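Second arm at Wakstead, seven months in

The Delivar cell went live in July. It handles tray sorting for the canteen line, up to 87 items per run before someone has to clear it. The wrist light is blue when the arm has power, so check it before reaching across. 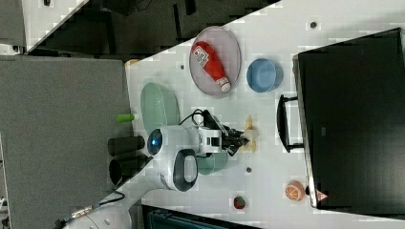

Gripper next to the small pale yellow item, ketchup bottle on the pink plate.

Staffing on the line is still two per shift. The work has moved from lifting to resetting plates and logging faults. Kauko Lehtinen rewrote the log sheet and dropped the old colour codes. My wrists are better. My typing is not. Next job is the Fedholm conveyor.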